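## 7. When the gripper drops things (slip faults and pinch safety)

I wrote this section after a bad week with the Emora hand gripper, so it's longer than the others. If yours has never let go of anything, skim it and come back in December when it has.

The fault goes like this: you squeeze, the pads close, the item comes up a little way and then slides out the bottom. No beep, no light, and the log happily records the grasp as good. We lost 41 recordings before Sheena MacBrayne played a few back and noticed the bottles were sinking in the pads.

**Caution:** Keep your free hand away from the pads while you test. The return spring is stronger than it looks, and it got Paora Tautahi right across the thumbnail.

### 7.1 Set up a test table

1. Put the trigger lock on.
2. Set out a few everyday things with different surfaces, and leave some room between them.
3. Keep glass and anything hot off the table. I don't care how confident you are.
4. Start a new log and call it `slip-test`, so it doesn't get mixed in with your real work. 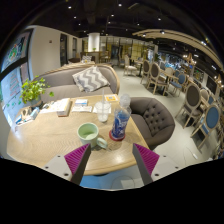 Slip faults hide really well if you only ever test on one object, so please mix it up! A stiff thing with a handle will forgive a lot. I'd go from the green mug to the blue bottle on its red coaster, and leave the clear cup with the straw until last, as thin plastic gives under the pads and you can't tell whether you're feeling grip or squash. If the bottle slips and the mug doesn't, carry on to 7.2. If everything slips, go straight to 7.3.

### 7.2 Check the pads

1. Lock the trigger and wipe both pads with a damp cloth. No alcohol wipes (that was my mistake, and it left them shiny).
2. Let them dry fully.
3. Press each pad sideways with your thumb. If it shifts on the finger, the glue has gone and you need a new pair.
4. Unlock, close on a capped bottle well below the cap, and lift it just clear of the table.
5. Hold it while you count slowly to 4, then put it down.

> **Note:** Always replace pads in pairs. One fresh and one worn will twist the bottle as it lifts, and you'll be chasing a completely different fault.
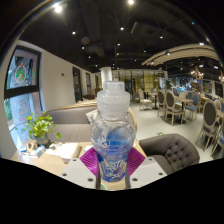
6. Do the same lift a few more times, a little lower on the bottle each time. If it creeps at any height, stop there and write down where.

### 7.3 Reset the closing force

1. Open **Settings > Grip > Closing force**.
2. Ours had dropped to 425 after the Stuvedlow update. The pads need more than 2000 before a full bottle will stay put, so if you see a low number you've found your problem.
3. Type in the value from the sticker inside your case lid, save, and restart the gripper. It won't take until you restart.
4. Go back to 7.1 and run through the lot again.

**Caution:** Don't set it higher than the sticker to make up for tired pads. The Carnegie unit was run that way and cracked a finger plate. Bits of it went across the floor.

### 7.4 If it still slips

Tag the gripper, take the battery out and send it to the Banduvdale bench with the `slip-test` log. Put the pad age on the tag if you know it. Please don't lend it to the next person in the meantime, even if they're only doing sponges.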